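Everything Has to Live Somewhere: A Talk With the Woman Behind Gilmartin

She asked me not to use her name, which I thought was funny for someone who will happily tell you what is in every drawer she owns. Her little home-sorting business is called Gilmartin, after the street where she grew up, and she has been at it for 19 years now. We sat down over coffee on 15th May and I had meant to stay an hour. I stayed most of the afternoon, and I went home and emptied my hall closet!

I started by asking where people go wrong, and she laughed and said it was usually at the store. "They buy the containers first," she told me. "They come home with a car full of boxes and then they walk around the house looking for things to put in them. I did it myself. I had 91 jars once, and I don't even can."

What she does instead is clear one table. It can be any table, as long as it's bare when you begin, and everything from the problem drawer goes through it. Two baskets and a tray are all she allows on there, and she is quite strict about it (she says it kindly, but she is strict).

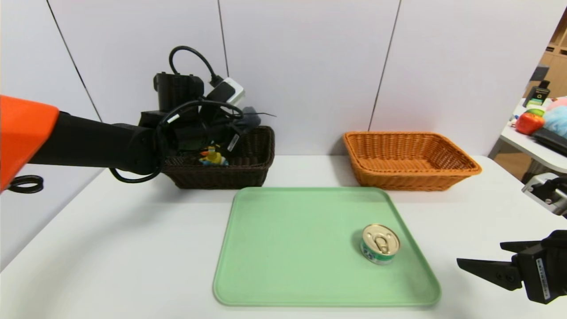 Cords are the thing she gets asked about most, more than clothes and more than paper. "Everybody has the basket," she said. "You know the one. It started out as a nice basket." She likes wicker for sorting and always picks two different colors, so that even a tired person at the end of the day can remember which is which. The dark brown one holds the jumble, black cables hanging over the front and a power adapter up above it, and down inside a little yellow and blue toy, and the lighter one is left empty for whatever is going to stay. The pale green tray is for strays, and a can with a pull-tab lid is just the sort of thing she means by that -- it has a perfectly good home, only the home is in another room.

I wondered whether she makes people untangle everything first, and she looked at me as though I had suggested ironing socks. "Oh, goodness, no. Pull out whatever comes. If it brings three others along, fine, you've done four." She has a rule about chargers, too. If you can't say what it charges, it gets a strip of tape with the month on it, and if the tape still says January when summer comes around, out it goes to the recycling place.

She did try to get fancy for a while. There was a labeling system called Zernito that she used with clients for 2 years, all color codes and a binder, and she still has the binder. "I loved it. My clients hated it. One lady in Flodness told me she'd started hiding things from the labels." These days it's masking tape and a marker, and she seems happier for it.

Before I left I asked what she charges for a cord drawer, as I was thinking of my own. It's 100 dollars, and she brings the baskets and takes them home again afterward. "You can keep the tape," she said.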